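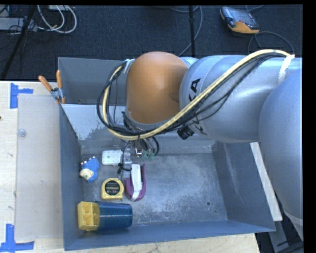 Marama Dunstan escribió:
pues yo con Provlow ni loca. 175 de envío y la caja llegó en enero, abollada

tito_bcn
A mí en 2 días y perfecta. Depende de la zona, digo yo

Marama Dunstan
zona centro eh. Y reclamé, ni caso

lurdes77
Stamis más caro pero contestan al telefono. Para mudanza pequeña me cobraron 2.000 justos, con seguro

tito_bcn
2.000 por cuatro muebles?? un robo

lurdes77
Con piano. Clomeo pedía 3.316, asi que...

tito_bcn
ah vale, con piano me callo. Lo subieron por escalera?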